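## Session 7 - Two arms, one power strip

Hi all! Most of you got your arms moving last time, so now we give them something fiddly. The task is plugs and a power strip. I picked it because it looks easy and it really isn't - a plug has to be lined up in every direction before it goes anywhere, and the strip slides the moment you push on it.

Please read the Drandholm notes on two-arm control before you come in (the first half is enough, skip the math). Then pair up, one person per arm, and agree out loud who moves first.
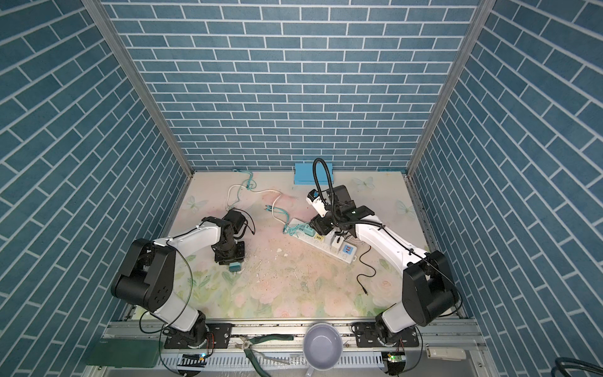 The trick I keep repeating is to give each arm one job. One holds the strip still, the other handles the plug. If both arms go for the plug you'll spend the whole slot untangling yourselves, and I say that as someone who did it for most of a Sunday!

A few things for your runs:

- Start with both grippers open and above the table.
- Go slower than you want to near the sockets.
- Keep the bad runs too, and write one line on what went wrong.
- Name your folder after your team (Norden, Duman or Saltberg).

We have 2480 runs saved from all the groups so far, and I'd love some 122 more from each team by the end of February.
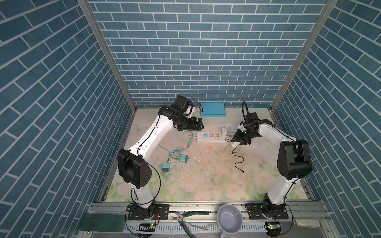
*Fig. 2. Both arms over the table, with the power strip between the grippers.*

Bring your run notes next time - we'll start with the worst ones. Questions go to Denise Hebden in room 2732, any time after lunch.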